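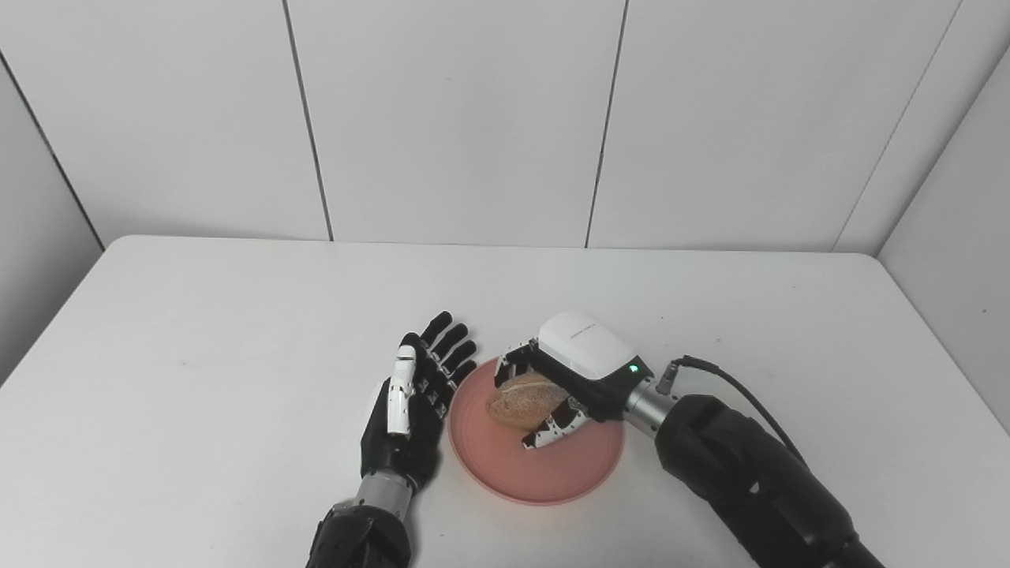 图1 右手抓握面包,左手张开,位于盘子左侧

工单号:3636
标题:双手交接任务停在 WAIT_LEFT,左手不闭合
项目:Otatwood 机器人课程,学生项目二组
提交人:Kulsoom Bajwa
提交日期:2025-02-11
优先级:中
状态:已解决,遗留一项转为新工单
涉及模块:任务状态机、左手驱动、Drinby 日志工具

问题描述

任务流程为:右手从盘中抓取面包,左手张开待命,右手抬起面包移向左手,左手闭合,右手松开。右手抓取部分正常,夹持力反馈在设定范围内。进入交接阶段后,状态机停留在 WAIT_LEFT,左手保持张开姿态,不执行闭合指令。等待超时后任务进入 ABORT,右手按安全流程把面包放回盘中。

终端没有红色报错,只有一行警告:

[WARN] handover: left_ready=false, reason=stale_state

重启任务节点后,第一次执行有时能通过,之后再次出现同样现象。重启整机后的表现与重启节点相同。

上一次课程演示时,同一套动作可以完成。演示之后改动过的内容有:左手驱动从旧分支合并到主分支;右手抓取位姿重新示教;Drinby 升级并打开了逐帧记录。三项改动由不同的人提交,没有逐项回归。

复现步骤

1. 上电,等待双手自检完成。
2. 启动任务节点,加载 bread_handover 配置。
3. 把盘子放到桌面中间,面包放在盘中。
4. 执行 start,观察状态机输出。
5. 右手完成抓取后,等待进入 WAIT_LEFT。

期望结果:WAIT_LEFT 很快转入 CLOSE_LEFT。
实际结果:停在 WAIT_LEFT 直至超时。

记录一:接线与供电

先按课程文档的检查表过一遍。双手腕部接头重新插拔,锁紧环拧到位。右手白色外壳旁的指示灯为绿色。按 Vimemach 的手册,绿色只说明该手已上电并通过自检,不能说明通信质量,所以不能作为排除通信问题的依据。

右臂线缆从腕部接头向上弯出,再沿前臂上方走线。怀疑过抬臂时线缆被拉紧造成瞬断,手动把右臂移到交接位姿,线缆仍有余量,右手状态帧连续。左臂做同样检查,未发现断帧。

结论:接线和供电排除。左手能接收单独发送的闭合指令,在调试面板里点 close_all,手指正常弯曲。故障只在任务流程中出现。

记录二:位姿与碰撞检查

Sandhu 实验室的助教在回复中提出,左手可能被碰撞检查拦下。理由是右手抓取位姿重新示教之后,双手间距比原来小,规划器可能认为左手闭合时手指会碰到右手。

查看规划器日志,交接阶段没有碰撞拒绝的记录。又把碰撞边距临时调小,在无负载、低速条件下执行,现象不变。随后把边距改回原值。

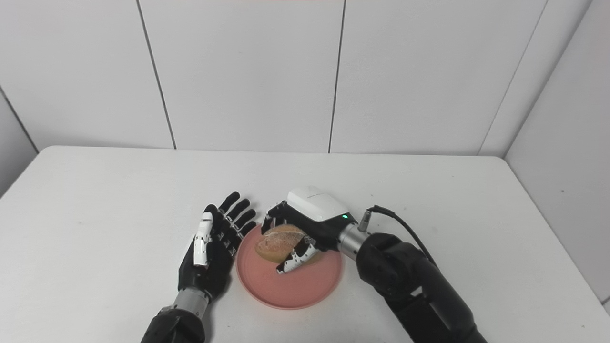
记录三:左手位姿确认

左手拇指和四指处于张开状态,掌心朝向面包,与配置中的 left_open_wait 一致。位姿误差低于容差,left_pose_ok 为 true。也就是说,左手到位条件已经满足,left_ready 为 false 是由另外的条件造成的。

left_ready 在代码里由三个条件相与得到:

left_pose_ok:位姿误差在容差内
left_fault_clear:无故障码
left_state_fresh:最近一帧状态的时间戳足够新

调试输出里前两个为 true,第三个为 false,与警告中的 stale_state 对应。此后排查集中在时间戳上。

记录四:时间戳

状态机判断状态是否新鲜的方法:用主机当前时间减去状态帧里的时间戳,差值超过 20 ms 即视为过期。右手和左手使用同一个阈值。

在任务执行过程中打印两只手的差值。右手始终低于阈值。左手启动后低于阈值,随运行时间逐步变大,到 WAIT_LEFT 时读数为 43 ms,超过阈值,因此 left_state_fresh 变为 false。

差值逐步变大,有两种解释:

一、左手控制板的时钟与主机有漂移,没有定期校准。
二、状态帧在主机侧排队,读出来的时候已经旧了。

区分的办法是在驱动收到帧的位置再打一个主机时间戳,与帧内时间戳一起输出。若漂移,则收到时差值已经偏大;若排队,则收到时差值正常,到状态机读取时才变大。

测试结果属于第二种。驱动收到左手状态帧时,差值正常;从驱动到状态机之间的队列里,延迟逐渐积累。右手队列没有积累。

另外用单独的脚本核对了一次控制板时钟。脚本只订阅左手驱动,不启动任务节点,也不启动 Drinby。运行到比正常任务长得多的时间后,差值仍然低于阈值。时钟漂移可以排除。

记录五:队列积压的来源

对比左右手驱动的代码。右手驱动使用长度为一的队列,新帧覆盖旧帧,状态机读到的总是最新一帧。左手驱动合并主分支时,队列配置取了旧分支的值,长度为 1000,先进先出,不丢弃。

队列长本身不一定引起延迟,只要消费速度跟得上,队列就是空的。但 Drinby 打开逐帧记录后,写盘操作与左手状态回调在同一个线程里执行,每次写盘都会阻塞回调,消费速度低于状态帧到达速度,于是帧开始积压。

右手也开了逐帧记录,同样有阻塞,但旧帧被覆盖,所以看不出延迟,只是丢掉了一部分中间帧。这一点对抓取没有影响,对记录文件有影响,见遗留问题。

这也解释了重启后第一次有时能通过:节点刚启动时队列是空的,如果右手抓取较快,进入 WAIT_LEFT 时积压还没有超过阈值。抓取稍慢或者中途重试一次,就会超时。

交叉验证:

关闭 Drinby 逐帧记录,其余不变:任务通过,左手差值稳定。
打开逐帧记录,左手队列长度改为一:任务通过,左手差值稳定。
打开逐帧记录,队列恢复原值:故障重现。

三种组合各重复多次,结果一致。位姿文件在三种组合中相同,因此右手重新示教与本故障无关。

记录六:关于放宽阈值的讨论

组内有人建议把新鲜度阈值放宽,改动最小,也能让任务通过。没有采用。积压没有上限,放宽后只是推迟失败的时间。另外,交接阶段右手松开的判断依赖左手的手指电流,如果读到的是旧帧,右手会根据过时的接触信息松手。面包掉回盘里问题不大,换成后续课程要用的杯子就需要重新评估风险。

助教同意保留原阈值。

处理措施

1. 左手驱动队列长度改为一,策略改为覆盖旧帧,与右手一致。配置项移到公共文件,左右手共用,避免再次分叉。

2. Drinby 写盘移到独立线程。回调只负责把帧复制到记录缓冲区,缓冲区满时丢弃最旧的记录并计数,计数值在任务结束时打印。

3. 警告信息补充字段。原来的 stale_state 不说明是哪只手、差多少,现改为同时输出手别、差值、阈值和队列深度。

4. 启动检查增加一项:加载配置后比较左右手队列参数,不一致时拒绝启动并给出文件路径。

5. 合并请求模板增加“是否涉及左右手对称配置”一栏。

改动后的公共配置片段如下:

hand_common:
 queue_depth: 1
 queue_policy: overwrite
 freshness_limit_ms: 20

left_hand:
 inherit: hand_common

right_hand:
 inherit: hand_common

旧的 left_hand 段落里如果还留有 queue_depth,会覆盖继承值。升级时需要手动删除,不要只追加新段落。二组的第一次修改就漏了这一步,测试仍然失败,对比加载后的实际参数才发现。建议用 dump_config 查看最终生效值,不要只看源文件。

验证

更新后按复现步骤执行,逐帧记录保持打开。WAIT_LEFT 正常转入 CLOSE_LEFT,未再出现 stale_state。连续运行一个课时,中间没有重启节点,左手差值没有增长趋势。

又做了一项针对性测试:在右手抓取阶段人为加入等待,使进入 WAIT_LEFT 的时间明显推迟。修改前该操作必然触发故障,修改后任务通过。

急停测试:在 WAIT_LEFT 和 CLOSE_LEFT 阶段分别按下急停,双臂停止,恢复后状态机回到 IDLE,队列已清空。急停恢复流程原先没有清空记录缓冲区,本次一并补上。

遗留问题

一、演示之后、本次修改之前保存的记录文件中,右手数据存在缺帧。缺帧位置不规则,无法从文件本身补齐。用这些文件做轨迹分析的同学,需要先检查相邻帧的时间戳间隔,间隔异常的段落不要用于速度计算。左手数据帧数完整,但旧版 Drinby 写入的是回调时间,不是帧内时间,左右手不能直接按时间列对齐。转换脚本另开工单处理。

二、右手抓取位姿重新示教后,没有同步更新课程文档中的参考位姿。与本故障无关,但会影响其他组复现。由二组在提交中期报告前更新。

三、Vimemach 提供的示例驱动默认使用长队列,适合离线采集,不适合闭环控制。课程仓库里的模板需要加注释说明。

补充回复(Kulsoom Bajwa)

已在二组的主机上拉取修改并重新执行,结果与上面的验证记录一致。启动检查在一台旧配置主机上触发过一次拒绝启动,提示的路径正确,删除旧字段后正常启动。

另一个问题:dump_config 输出里,继承来的参数没有标明来源文件,排查时需要来回对照。能否加一列来源?如果工作量较大,可以放到下一版。

补充回复(助教)

来源列可以加,配置加载器里已经保存了路径,只是没有打印。随转换脚本的工单一起提交。本工单关闭。若再次出现 stale_state,请附上完整警告行和 dump_config 输出,在新工单中引用本单号。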